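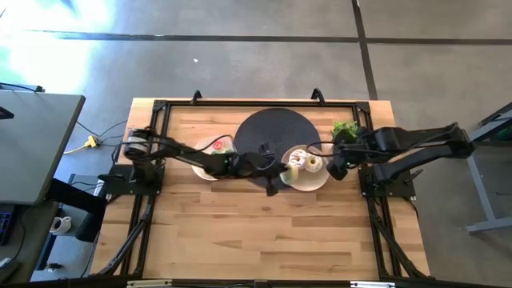

Gripper fault halts two-arm food handling trials at Gisik

Print this article | E-mail this article

Home | News | Automation | Safety | Archive

RIIHIMÄKI. Gisik has suspended unattended running on its two-arm tabletop cells after a gripper failed to release during a plate-to-plate transfer in May. There were no injuries. One plate was broken and a finger mount on the left arm was bent.

The cells are used to develop handling routines for bakery goods, with the arms facing each other across a wooden bench and working over the same plates. According to the company's fault report, the left gripper received an open command and reported it as complete, but the fingers stayed closed. The right arm then began its own move into the shared area. Contact followed at low speed, and the right arm stopped on its current limit.

The release error had been logged before. A review of 1,108 transfers found 122 in which the reported finger position did not match the measured one. Most cleared on the next command and were not passed on to the operator.

"The controller was trusting the commanded value," said Impi Kettunen, who led the review. "It should have been reading the encoder."

The cause was traced to a timing error in Hima, the control software, which closed the position check before the gripper had finished moving. Icing residue on the finger slides made the movement slower and the error more frequent. Runs with dry items produced 3 mismatches.

An update now holds the second arm outside the shared area until the first gripper's measured position is confirmed. The hold adds 6 seconds to a full transfer cycle. Slides are to be wiped down at each change of product, and an operator must stay within reach of the stop button while either arm is powered.

Indari, which supplies the grippers, has been sent the damaged mount. Santeri Savolainen of Gisik said unattended running would remain suspended until the supplier's findings had been received. Attended trials have resumed at reduced speed.

Previous | Next | Back to News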